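El orden empieza por el pantalón
El plegado doméstico, una tarea menor con consecuencias para la conservación de la ropa
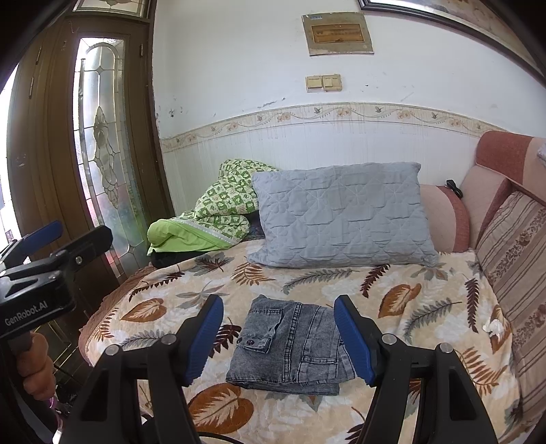
La conservación de las prendas de algodón grueso ha ocupado tradicionalmente un lugar secundario en los manuales del hogar, más atentos a la lana, la seda y la ropa de cama. El pantalón vaquero se consideraba prenda de trabajo y se guardaba como tal: colgado de un clavo, doblado sobre una silla o amontonado en el fondo del armario. El servicio de asesoramiento doméstico Piltis propone otro criterio en la guía que publicó en agosto. Su recomendación principal es el rectángulo compacto, como el de los vaqueros grises de lavado desigual colocados sobre la colcha de hojas y helechos, con la cintura y las costuras a la vista y el bolsillo de solapa en la cara superior. Doblado de esta manera, el pantalón puede identificarse en el cajón sin necesidad de desplegarlo.

La guía, coordinada por Gwenllian Yorath, reúne las respuestas de 2647 hogares a un cuestionario sobre almacenamiento de ropa. El 80 por ciento declaró doblar los vaqueros, si bien fueron pocos los que dijeron hacerlo siempre del mismo modo. «La constancia importa más que el método», sostiene Yorath. «Cuando cada miembro de la familia dobla a su manera, los montones pierden estabilidad y el cajón acaba revuelto en pocos días».

El procedimiento descrito consta de cinco pasos. La prenda se extiende sobre una superficie amplia, preferentemente la cama, y se alisa con la palma desde la cintura hasta el bajo. A continuación se superponen las dos perneras y se introduce hacia dentro el pico que forma el tiro, de modo que el borde quede recto. Se vacían y aplanan los bolsillos. El pantalón se pliega después por la mitad y, por último, en dos o tres partes, según la altura del cajón. Los broches y botones metálicos deben quedar cerrados.

Wing-sze Fung, responsable de textiles en la casa de restauración Gwilliam, introduce una salvedad respecto de los tejidos lavados al ácido. En ellos, explica, el color ya presenta zonas claras y oscuras, y una línea de doblez mantenida durante meses puede confundirse con el propio dibujo del tejido hasta que la fibra se ha debilitado. Aconseja variar la posición del pliegue al cambiar de temporada y evitar el peso excesivo sobre las prendas inferiores.

El texto dedica un apartado a la cama como mesa de trabajo. Las colchas lisas y bien estiradas facilitan la tarea; las acolchadas obligan a repasar los pliegues con la mano. Se recomienda apartar previamente almohadas y mantas hacia la cabecera y reservar los pies para las prendas terminadas, que conviene llevar al armario antes de comenzar con la ropa blanca.

La segunda parte de la guía, dedicada a mantas y colchas, se encuentra en preparación bajo la dirección de Urho Nurmi. Los ejemplares impresos de la primera pueden solicitarse en las oficinas de Piltis.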